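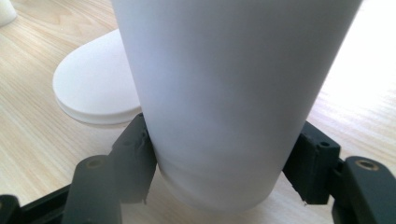 Conception de jeux de société
Séance 4 – Du prototype papier au premier test en groupe
Notes de cours à l'usage des étudiants de deuxième année
Enseignante responsable : Ute Mühlbauer
Version du 6 septembre 2024

1. Objet de la séance

Les trois premières séances ont porté sur l'idée de jeu, sur le choix d'un public et sur la rédaction d'une intention d'une page. La présente séance traite du passage à l'objet. Elle suppose que chaque étudiant dispose d'une intention validée et d'une liste provisoire de composants. Les étudiants qui n'ont pas encore remis leur intention sont invités à le faire avant le prochain atelier.

On appellera prototype tout ensemble de matériel permettant de jouer au moins un tour complet. Un croquis de plateau n'est pas un prototype. Un paquet de cartes écrites au crayon, accompagné d'une règle tenant sur une demi-page, en est un.

2. Les trois états du prototype

Il est d'usage, dans ce cours, de distinguer trois états.

Le prototype d'exploration est fabriqué en moins d'une heure. Il sert à vérifier une seule mécanique : une enchère, un déplacement, une forme de pioche. Son auteur y joue seul, en tenant tous les rôles. Aucune illustration n'est admise à ce stade. Le temps consacré au dessin rend l'auteur réticent à jeter son travail, alors que la plupart des prototypes d'exploration doivent être jetés.

Le prototype de travail réunit l'ensemble des mécaniques et autorise une partie entière. Les cartes sont imprimées en noir et blanc, glissées dans des pochettes et lestées par une carte ordinaire. Les textes sont dactylographiés. Chaque carte porte un numéro de version dans l'angle inférieur droit, ce qui évite de mélanger deux jeux de cartes au cours d'un même test.

Le prototype de présentation est destiné à des personnes extérieures : éditeurs, jurys, visiteurs d'un salon. Il sera étudié à la séance 9.

3. Choix des composants

Le matériel de l'atelier comprend des cubes, des pions, des dés vierges, des jetons et du carton contrecollé. Les étudiants peuvent y puiser librement pour les prototypes d'exploration. Pour les prototypes de travail, une fiche d'emprunt est à remplir.

Quelques règles de dimensionnement :

– Une main de cartes supérieure à sept est difficile à tenir pour un joueur occasionnel. Si la mécanique exige davantage, prévoir un porte-cartes ou une zone de dépose devant le joueur.
– Deux types de jetons ne doivent jamais se distinguer par la seule couleur. On ajoutera une différence de forme ou un symbole.
– La taille des caractères, sur une carte lue à distance de bras, ne descend pas en dessous de 9 points.
– Les composants manipulés à chaque tour doivent se saisir d'une seule main.

La dernière règle est celle qui est le plus souvent négligée. Un marqueur trop plat, collé au plateau, ralentit la partie et irrite les joueurs bien plus qu'une règle obscure. Lors des tests, l'observateur notera chaque hésitation de la main au même titre que les hésitations de lecture.

4. Étude de cas : Postunach

Postunach est un jeu de négociation pour trois à cinq joueurs, conçu dans le cadre de ce cours par Noemi Yazzie et Mortimer Schumacher. Les joueurs y représentent des guildes rivales d'un port fluvial, Gomville, et se disputent des droits de passage pendant une saison.

La première version comportait 450 jetons de marchandise répartis en neuf types. Les auteurs tenaient à cette abondance, qu'ils jugeaient conforme au thème. Le premier test, mené en janvier, a duré plus de trois heures, et la mise en place à elle seule en a occupé une part importante. Les joueurs ont déclaré apprécier la négociation mais ne plus savoir, au milieu de la partie, ce qu'ils possédaient.

La deuxième version a remplacé les jetons par 40 cartes de cargaison, chacune représentant un lot indivisible. Cette modification a eu un effet que les auteurs n'avaient pas prévu. Un lot ne pouvant être fractionné, les échanges devenaient inégaux par nature, et les joueurs compensaient par des promesses. La promesse, absente de la règle initiale, est devenue la mécanique centrale du jeu.

La troisième version a donné un cadre à ces promesses au moyen de 23 cartes d'engagement. La règle précise qu'un engagement rompu coûte 2 points de réputation et que la carte reste visible jusqu'à la fin de la partie. C'est cette version qui figure dans l'armoire de l'atelier, où elle peut être consultée.

On retiendra de ce cas que la réduction du matériel a précédé la découverte de la mécanique. Les auteurs n'auraient probablement pas observé les promesses dans un jeu où tout pouvait se diviser exactement.

5. Conduite d'un test en groupe

Un test réunit des joueurs, un observateur et, si possible, un auteur qui se tait. Les rôles sont attribués avant l'ouverture de la boîte.

L'auteur expose la règle une seule fois, ou la fait lire si c'est la rédaction que l'on souhaite éprouver. Il n'intervient ensuite qu'en cas de blocage complet. Toute question posée par un joueur est notée mot pour mot, avec le numéro du tour. L'auteur ne justifie pas ses choix pendant la partie.

L'observateur remplit la grille Selvanayagam, distribuée en annexe. Elle comporte quatre colonnes : l'heure, l'action en cours, la réaction du joueur, la remarque éventuelle. La troisième colonne ne doit contenir que des faits. « Repose la carte et relit le plateau » est une notation recevable, « s'ennuie » ne l'est pas.

La discussion finale dure quinze minutes au plus. On commencera par une question ouverte, par exemple le récit du moment le plus marquant de la partie. Les propositions de modification émanant des joueurs sont consignées, sans être discutées sur place. Wanda Nakamura, qui assure les travaux dirigés du second groupe, recommande d'attendre une nuit avant de les relire.

6. Erreurs fréquentes

Tester toujours avec les mêmes personnes. Un groupe habitué comble de lui-même les lacunes de la règle. À partir du troisième test, la moitié des joueurs au moins doit découvrir le jeu.

Modifier plusieurs paramètres entre deux tests. Il devient impossible d'attribuer une amélioration à sa cause. Lorsque le calendrier impose des modifications multiples, on les inscrira dans le journal de conception par ordre d'importance supposée.

Interrompre une partie qui se déroule mal. Une fin de partie pénible renseigne sur la durée, sur l'écart entre le premier et le dernier joueur et sur l'intérêt qui subsiste lorsque la victoire est hors d'atteinte. L'interruption reste possible si les joueurs la demandent.

Confondre équilibre et symétrie. Le jeu Irnent, présenté à la séance 2, attribue à chaque joueur des objectifs et des moyens différents. Les écarts de score y restent pourtant faibles entre joueurs de même expérience.

7. Travail à rendre

Chaque binôme remettra un prototype de travail dans une boîte ou une enveloppe fermée, une règle de deux pages au maximum, une grille d'observation remplie et un journal de conception couvrant au moins deux tests. La liste exacte des composants sera collée à l'intérieur du couvercle ou sur le rabat.

Le dépôt s'effectue auprès de Dace Butkienė, au secrétariat de l'atelier, pendant les heures d'ouverture. Les prototypes incomplets sont acceptés mais notés sur la seule base des documents écrits.

Barème : jouabilité du prototype, 8 points ; clarté de la règle, 5 points ; qualité des observations, 5 points ; tenue du journal, 2 points.

8. Préparation de la séance 5

Lire le chapitre du polycopié consacré à la rédaction des règles. Apporter la règle imprimée d'un jeu du commerce et y repérer, au surligneur, tous les termes employés avant d'avoir été définis.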